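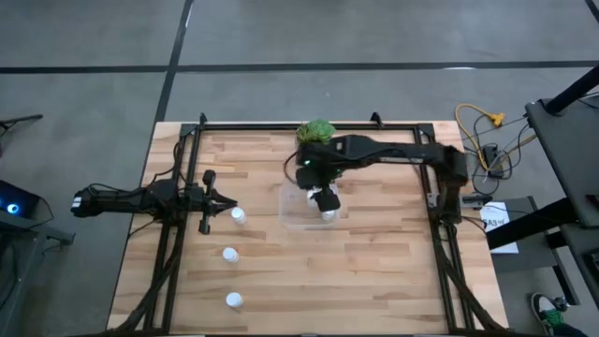

# Report on a Visit to the Hemetti Laboratory, Notbridge

June 2025

At the invitation of the Hemetti Laboratory, a delegation from the Istus training network attended the laboratory's open afternoon in Notbridge. The visit was arranged to give member institutions a closer view of current work on two-arm manipulation, and in particular of a method for learning from corrections that the laboratory first circulated in May. The delegation was received by Mutua Ondieki, who leads the manipulation group, and by Tâm Quan, who is responsible for the experimental program.

## Introductory session

Mr. Ondieki opened with a talk on the problem the group has set itself. A policy trained only on complete demonstrations tends to do well as long as the work goes as it did in training. When a grasp lands slightly off center, the arm reaches a position that no demonstration covered, and small errors build on one another. The usual remedy is to collect more full demonstrations. The group's view is that much of this added data repeats what the policy already knows.

Their method, which they call Đặng, records short corrections instead. An operator follows the policy as it runs and takes over only when an attempt begins to go wrong. The segment from the takeover to the recovery is stored and given extra weight in the next round of training. The base policy in the present study was trained on 200 full demonstrations. A total of 478 corrections were then added over 3 rounds of training.

## The bottle task

The second part of the visit was held at the workcell. The task used for the study is the placing of small white bottles into a clear plastic bin by two arms that share one wooden table. Mr. Quan explained that the task was chosen because it is simple to state and easy to reset, while still raising the questions of interest: which arm should take which bottle, how the two should share the space over the bin, and what either should do when a bottle tips or shifts under the fingers.

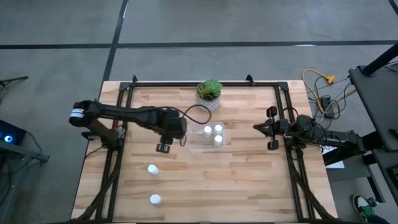 Bottle positions are varied between trials, and the policy receives no list of coordinates. A trial ends when all bottles are in the bin or when the time limit is reached. Each version of the policy is tested over 50 trials under the same set of starting layouts, so that rounds can be compared fairly. Partial success is logged separately and is not counted toward the main result.

According to the group, the largest gain came after the first round of corrections, and the third brought only a modest change. Most of the remaining failures occur when both arms move toward the bin together and one waits too long for the other. The group regards this as a matter of timing between the arms and does not expect further grasp corrections to resolve it.

## Discussion

Members of the delegation asked how far the result depends on the skill of the operator. Mr. Quan replied that all corrections in the study came from two experienced operators, and that a comparison with newly trained operators is planned. He acknowledged that the moment of takeover is a personal judgment, and that late takeovers produced less useful segments.

A further question concerned transfer to other objects. The laboratory makes no claim on this point at present. Mr. Ondieki stated that the written report will be limited to the bottle task and will include the failed trials.

The delegation thanks the Hemetti Laboratory for its hospitality and for the time given to questions. Istus members who wish to receive the laboratory's evaluation protocol may request a copy through the network office.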